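4.2 Shared Tableware and the Memory of Meals

One of the real pleasures of this study was finding out how much people remember through their dishes. We had gone into the interviews expecting to hear mostly about recipes. The interview guide, drafted by Morenike Yusuf and tested in July, had 16 questions, and only one of them mentioned plates or bowls at all. Yet when we coded the transcripts, talk about tableware turned up in nearly every household, often without any prompting from us, and often in the liveliest parts of the conversation!

We sorted these passages into three groups. The first, which we call "occasion talk," ties a dish to a kind of day: the bowl for naming ceremonies, the plate for the visiting uncle, the tray that only comes down at New Year. The second, "lineage talk," follows a dish from one owner to the next. The third, "rule talk," covers who may use what and when. The groups overlap a good deal (a single story about a soup bowl can easily do all three jobs), so passages were allowed more than one code. Damilola Abubakar and Babatunde Jibrin coded the full set separately and then met to settle their differences, most of which came down to where a story about an aunt stopped being about the aunt.

Lineage talk was by far the richest. A retired seamstress in Udgate told us the whole history of her marriage by way of the serving dishes that had survived it, and she was very funny about the ones that hadn't. Her daughter, who sat in on the second half of the interview, corrected her twice on dates and once on the color of a gravy boat. We kept these corrections in the transcript. They show that the memory of a dish is held jointly, and that people are willing to argue over it with real energy, which fits well with our earlier finding on recipes (Section 4.1).

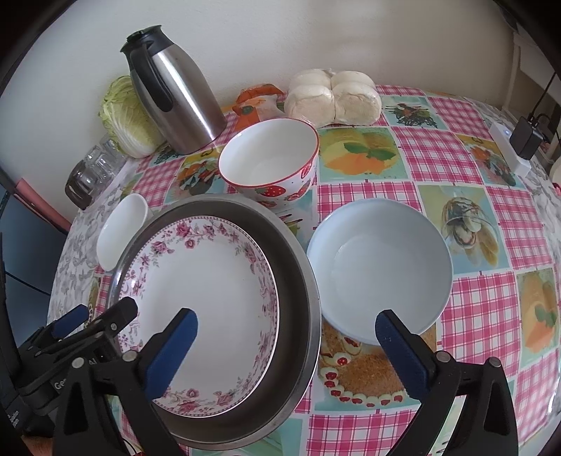
Figure 3. Tableware of different kinds on a patterned tablecloth: a white porcelain plate bordered with pink and mauve roses, resting in a stainless-steel basin, with bowls nearby.

Rule talk surprised us most. Younger speakers could recite the rules of a grandparent's kitchen in great detail, even when they had dropped every one of them in their own homes. One man of 40 explained at length which bowls could never be used for fish, then laughed and said he now ate everything out of the same two. Asked whether he would teach the old rules to his children, he thought for a while and said, "I already have. They just don't know they're rules yet." We love this answer, and it led us to go back through the earlier transcripts looking for rules that were passed along as stories. There were plenty, including several we had first coded as occasion talk and have since coded again.

Material seems to matter too, though in a looser way than we had guessed. Speakers who owned both metal and china tended to tell longer stories about the china, with more named people in them. Metal pieces came up in shorter remarks, often to do with work: washing, carrying, feeding a crowd. But the pattern broke down in Onuoha, where large metal pots carried some of the longest and warmest stories in the whole collection. Ayodele Oyewole, who conducted those interviews, suggests that cooking for big gatherings gives a pot a public life that a household plate rarely gets. A neighbor may know the pot, ask after it, and have borrowed it for a wedding. We think this idea deserves a study of its own, and the follow-up interviews planned for Ondel will include questions on borrowing.

A word on limits. Our speakers were people who had agreed to talk about food, and they may well be fonder of their kitchens than most. Interviews were held at home wherever possible, so the dishes were close at hand and easy to bring into the conversation. The same speakers, interviewed in an office, might have told us far less about them. Oluwatosin Olaniyan is now comparing the home interviews with the small set done by telephone, and early reading suggests that tableware still comes up there, only later in the call and with more attention to the people who sat around it.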